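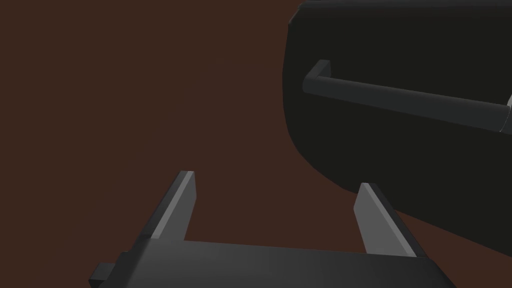
*Black, with handle. Plain brown behind it.*

# Renting the kitchen at Wirneo - questions we get a lot

Updated Fri 1 May. Written fast, sorry. If something's missing send a note through the booking form.

## Booking

**How long is a slot?**
Four hours. Two slots back to back is fine, three is not. Setup and cleanup come out of your time, so plan for it.

**What does it cost?**
$30 an hour, four hour minimum. Deposit is $284, back in your account once the room's been checked. Usually a few days. Longer if the bank is slow.

**Can I hold a date without paying?**
No. We used to. Too many no-shows.

**Can I book a regular day?**
Yes, up to three months out. August is the exception - floor gets refinished, so there's a week with no bookings at all. Dates go on the calendar when the floor people tell us.

**What if I cancel?**
- More than two weeks out: full refund
- Under two weeks: half
- Day before or same day: nothing, unless the building itself is closed

**Is the booking site the same as the Gallusska one?**
Used to be. Not anymore. Old Gallusska logins won't work, make a new account with the same email and your past bookings should show up. If they dont, write to us.

## Getting in

**Where is it exactly?**
Noguchi building, ground floor, side door off the alley. Not the front door. Front door is the dentist and they are tired of us.

**How do I get the door code?**
By text, the morning of your booking. Works from 15 minutes before your start till 15 minutes after your end. No text by 8 am? Check the phone number on your account first.

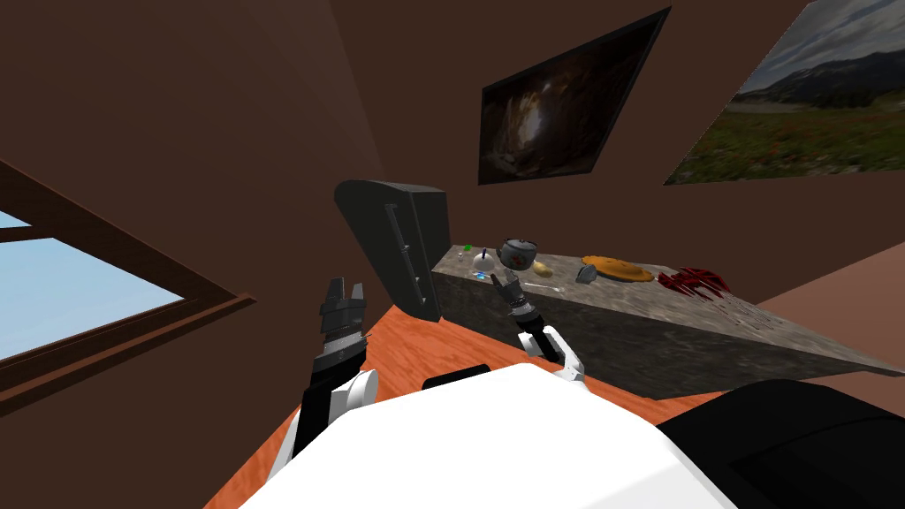 Code doesn't work on the first try sometimes. Press the star key, wait for the light, try again slowly. Three wrong tries and it locks for ten minutes, no way around that, we can't reset it from home.

**Parking?**
Two spaces behind the building, unload only. Street is free after 6 and all day Sunday. Don't block the alley, the bakery trucks come through early and they will call a tow.

**Can someone let my delivery in?**
No. You have to be there. Ask your supplier for a time window.

## Food and permits

**Do I need a permit to sell what I make?**
Probably. Depends what you make and where you sell it. Jams, baked goods, dry mixes - often covered by the state home food rules. Meat, anything canned low-acid, anything that has to stay cold - different story. Call the county before you book, not after.

**Do you need to see insurance?**
If you're selling, yes. Upload it with your first booking and again when it renews. Family reunion or a cooking night with friends, no.

**How many people can come?**
Twelve, kids included. Fire limit, can't bend it.

**Can I leave food overnight?**
Only between back to back days and only if it's labeled with your name and date. No label, it goes in the trash. Allergens get a second label, tape is in the office hall.

**Can I bring my own appliances?**
Small ones, sure. Nothing gas. Not more than one heating thing per outlet, the breaker trips and then you are in the dark with a half baked tray.

## Cleaning

**How clean is clean?**
Surfaces wiped and sanitized, dishes washed and put back, floor swept and mopped, trash out to the alley bins. The full list is in your confirmation email.

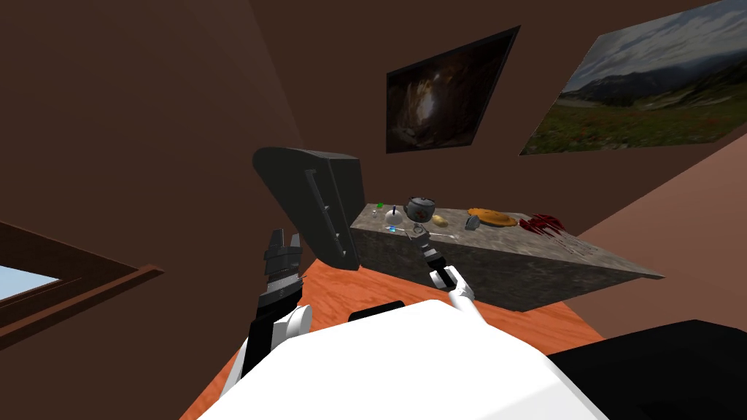

## Money left over from the Praltulance nights

**What were those?**
The winter supper series. Ended in spring, might come back. We raised $1333 and all of it went to the new door lock and the hood repair. Hood repair alone was $1428 so you can see the problem.

**I still have a supper ticket, is it good for anything?**
Yes - one free hour added on to any paid booking this year. Type the ticket number in the notes box when you book. We take it off by hand so the total wont change right away.

**Can I donate?**
Please do. Button at the bottom of the booking page. We can mail a receipt if you ask for one.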